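Drerkstead Games and Hobby Club
Minutes of the general meeting, 08/04/2022

Present: 49 members. Apologies had been received and were noted by the secretary.

1. Minutes of the last meeting
Approved with one correction. The storage fee under item 4 should have read per quarter, not per month.

2. Money
The balance stands at 1,699 dollars. Rent on the Wirkus Street room is paid through December. The bill for the new door lock came to 133 dollars and has been settled. A member asked if the snack money should be kept in the same account. It was agreed to leave things as they are until the books are next closed.

3. Tables
Two of the folding tables have bad hinges and will not lock open. They have been moved to the back wall with tape across the top. Members are asked not to use them, even for coats. Kovačević Furniture has offered to look at the hinges at no charge if the tables are brought to the shop. A member with a van will take them next week.

The wooden table is in good shape. It was asked again that drinks stay off it. Last month a ring was left near one corner and took a good deal of rubbing to get out. Coasters are in the drawer under the sink.

4. Things left on the tables
This took up most of the evening. Several members said that they arrive to find boxes and odd items still out from the session before, and have to clear up before they can start. Others said they leave things out on purpose for the next group. It was pointed out that the next group is often not told.

After discussion the following was agreed:

Tables are to be cleared at the end of each session. Boxes go back on the Stekus shelves, with the printed side facing out. Small boxes go on the top shelf and the longer ones below.

Anything with no place on the shelves goes in the gray bin by the door. The bin will be emptied at the end of every month. Items not claimed by then will go to the yard sale.

A group that wants its things left out must write this on the card and leave the card on the table.

A proposal to label each shelf was carried. A second proposal, to fine groups that leave a mess, was put to a vote and lost. One member asked for it to be recorded that she thought a fine was the only thing that would work.

5. Lids and loose parts
There is now a shoebox of lids that belong to nothing anyone can find. The box will be put out at the next two sessions – after that it goes. Members who have a container at home with no lid are asked to bring it in and check.

6. Yard sale
The sale will be held in the parking lot, or in the main room if it rains. Prices will be marked on stickers and not on the boxes, as the ink did not come off last time. Setup starts at 8 in the morning. More people are needed for the last hour, when most of the carrying is done. A sign-up sheet is on the board.

7. Other business
The heater in the side room is making a noise again. The landlord has been told.

The spare key has been returned.

It was asked whether the club could open on Sunday afternoons. There was some interest but not enough people willing to open up and close. To be raised again in December.

8. Next meeting
Same room, same time, first Friday of next month. Items for the agenda should be in the secretary's tray the Monday before.

The meeting closed at 9:10 p.m.

Attachment

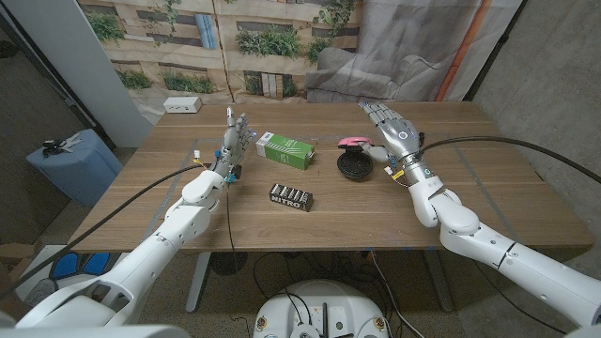

Wooden table with the green striped box and the small black "NITRO" box.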